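Skip to content
Home | Programs | Student Work | Library | Contact

This site uses cookies to remember your settings. By continuing to browse, you accept their use.

Limited-Edition Prints as a Fundraising Method: The Hallwood Print Sale
Final Project Report, Arts Administration

1. Purpose

The project examined whether a small edition of art prints could raise money for the Druvden family shelter without placing the full cost on the artist. The work was carried out during the spring term in cooperation with Hallwood Gallery, which supplied wall space and handled payment. One painting, "Restside," was selected for reproduction. The original remained with the gallery and was not offered for sale.

2. Edition and Pricing

The initial plan called for an open edition at a low price. After discussion with the gallery, the team adopted a limited edition in 2 sizes, with the larger size signed and numbered. Tokarz Print Studio produced the proofs. The first proof was returned to the studio because the blues had shifted toward purple. The second was accepted, and the remaining sheets were printed on the same cotton paper.

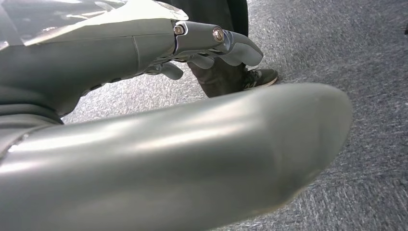 Figure 1. Carpeted floor, close view.

Printing costs were paid from a department grant and recovered from the first sales. All income beyond that amount was assigned to the shelter. The artist waived the usual royalty but kept the reproduction rights, and a written agreement to this effect was signed before any print was advertised. Drafting the agreement took longer than any other task, and future teams should begin it in the opening weeks of the term.

3. Sales

The sale opened on a Thursday evening and continued online for 13 days. Notices were sent to roughly 1000 addresses on the gallery's mailing list. The smaller size sold steadily from the start. The larger size sold slowly until the gallery hung a framed copy beside the original, after which most of the remaining sheets were reserved. After costs, the sale returned $1070 to the shelter.

Shipping was underestimated. Flat mailers proved too weak for the larger sheets, and tubes had to be purchased at retail price.

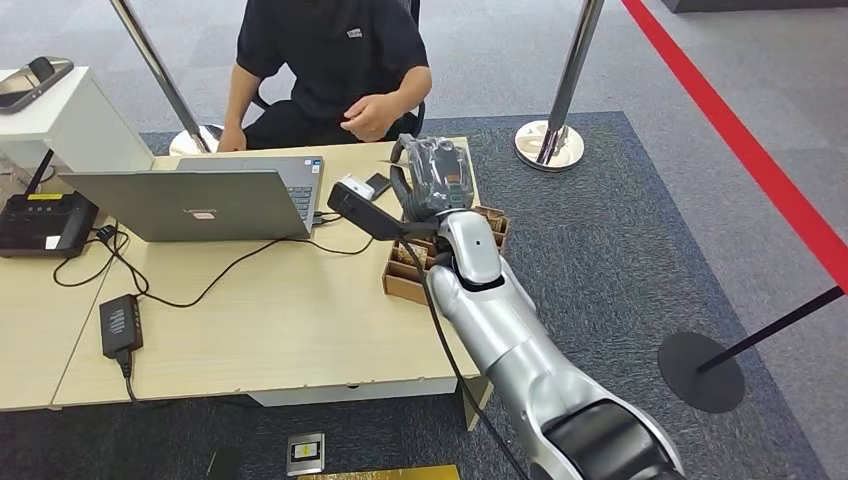
Hallwood Gallery wrote in its response to the draft that the price of the larger size had been set too low for a signed work, and that buyers would have accepted a higher figure if the edition number had been stated in the first notice. It also asked that any later sale include a framing option.

The team accepts both points. The edition number appeared only on the order page, and several buyers wrote to ask for it before paying.

4. Recommendations

A second edition should not be issued from the same painting, as the agreement with buyers excludes it. A different work by the same artist could be considered. Packing materials should be priced before the edition is announced, and the mailing list should be checked for outdated addresses.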